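1/ I finished the kitchen counter this week, so I am writing down what I learned. Maybe it helps somebody with a small kitchen too.

2/ My rule now is simple. The cutting board stays out, with free space on all sides. Other things must find a place near the wall.

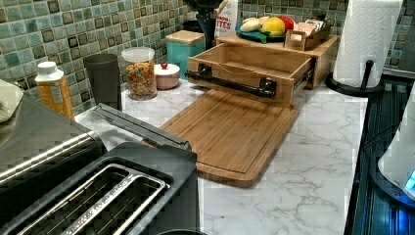
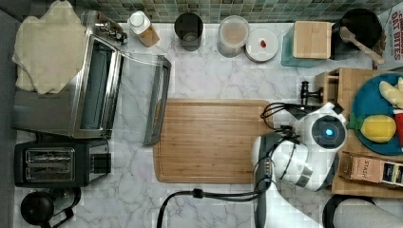

3/ The bamboo box with the drawer is my best purchase, 22 dollars in a small shop in Salholm. The top is a second shelf — I keep the fruit plate and the little caddy with packets there.

4/ The drawer was too full for years. I took everything out and asked of each thing: did I use you in August? Most of them answered no.

5/ Cereal goes into a clear jar with a white lid. I can see when I must buy more, and my son can find it without opening every cupboard.

6/ Marble pattern shows every crumb. I wipe it in the evening at 20 past nine, when the dishes are done. It takes 3 minutes if the counter is clear, and much longer if it is not.

7/ For the bamboo board I use a little oil from Clindier. Put it on with a soft cloth, let it rest for the night, then wipe. Do not leave the board in water, I ruined one like this.

8/ Still to solve: the toaster oven. It needs a lot of room when the door is open. If you have a good idea for this — please write me.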